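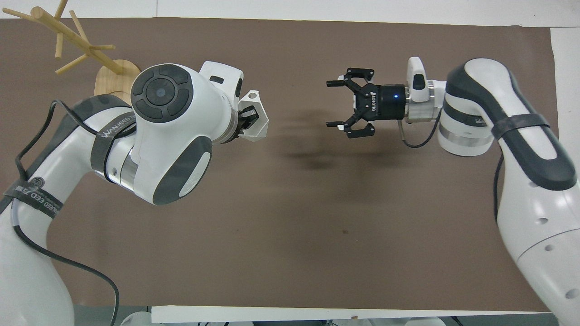 Both arms over the brown paper, mug tree up in the corner.

So October has been the month of the mug tree. If you've been reading since the spring you know I've been helping collect examples for Jorko, which is what we call the two-armed setup, and that I spend a silly amount of my week moving things around on a table so that a learning system can copy me later. We finished the napkin set (finally!) and moved on to pegs, and I have opinions now.

The basic job is the same as it was before. I drive the arms, the recorder saves everything the cameras and the joints are doing, and at the end of each try I mark it keep or toss. A keep is a try where the mug ended up on the peg and I didn't do anything too weird on the way there. That second half is where all the arguments are.

Kuldeep Gautam, who does the training side, wants me to keep the wobbly ones. His thinking is that if every example is a clean straight swoop from table to peg, the model never sees what to do when the handle bumps the tip of the peg and slides off. It'll just freeze, or keep pushing. So if I miss, back up, and get it on the second go, he wants that in the pile. Stijn Willems, who was doing this job before me and has way more hours on the controls than I do, thinks you should throw out anything with a hesitation longer than a breath, since the model learns the hesitation too. I've gone back and forth. At the moment I'm with Kuldeep on bumps and with Stijn on dithering. If I backed up on purpose, keep. If I just sat there hovering while I tried to remember which button does what, toss.

(I hover a lot in the first half hour of the morning. There's probably a coffee study in there somewhere.)

We set a goal of 1162 keeps for this batch. I asked where the number came from and it was whatever fit in the time we had booked, divided by how long a try takes, which, fine. I was hoping for something more scientific. As of this afternoon I have 440, so I'm not ahead and I'm not in trouble.

A few things about pegs that I didn't appreciate going in. They all point different ways, so there's no one move. A peg that leans toward the left arm is easy for the left arm and miserable for the right one, and for some of them the only decent way is to pick up with one side, pass it across the middle, and hang it with the other. The pass is my favorite part and also the part I mess up the most. The two hands are different - a Robotiq on the right that opens nice and wide, and dark fingers tucked inside a white faceted shell on the left - so a grip that feels great on one side leaves nothing to grab on the other. My first day of passes was 90 tries and I kept 55 of them, which I was pretty proud of until Stijn watched a few back and asked why I always turned the mug the same way.

And he was right! Every single one. I'd found one turn that worked and just did it over and over. That's great if you're hanging mugs in a kitchen and terrible if you're making examples, because all the model gets from it is that mugs come in one angle. So now I have a list taped next to my monitor with start spots and handle directions, and I go down it in a shuffled order, and I'm not allowed to skip the ones I hate. Handle facing away, bottom edge of the paper, back left peg. I hate that one. It takes me three times as long as the others and I've started talking to it.

The brown paper, by the way, was the easiest win of the whole project. With the white arms and the white tabletop I used to lose track of where the fingers were when I watched a try back, and now I can see them right away. It moves a little if you drag something across it, and it's picked up scuffs, and I went through a phase of wanting to replace it every time it got marked. Kuldeep told me to leave it alone. A floor that looks brand new in every example is one more thing the model can get hung up on. He says the same about shadows. We used to fuss with the lights so the arms wouldn't throw shadows on the work area and now we just let them, and move a lamp every so often.

Things I'd tell myself from last month, if anyone reading is starting on something similar:

Write the note right after the try. I had a whole afternoon of "good, but weird grip" and I couldn't tell you now what was weird about a single one.

Reset slowly. It's so tempting to rush putting stuff back because it isn't being recorded, and then you notice your start positions have all crept toward wherever your hand likes to drop things.

Stop when you get grumpy. My grumpy tries are jerky, and I can spot them in the joint plots before I even open the video.

Oh, and back up the drive. We use Clallico for storage and it's been fine, but I had a night where the upload hung at nearly done and I slept badly over it. The copy finished at 6 a.m. I was up to see it.

Next up is the first real training run on what we've got, even though the batch is less than half full. Kuldeep wants an early look so that if there's a hole in the examples I can fill it while the mug tree is still out. My guess is that it'll be great at the front pegs and lost on the back left, because the back left is where I'm lost too. I'll post some numbers when we have them, plus the list of starts for the two people who asked for it in the comments (I need to type it up first, my handwriting is bad).

Now I have a handle-facing-away to go argue with.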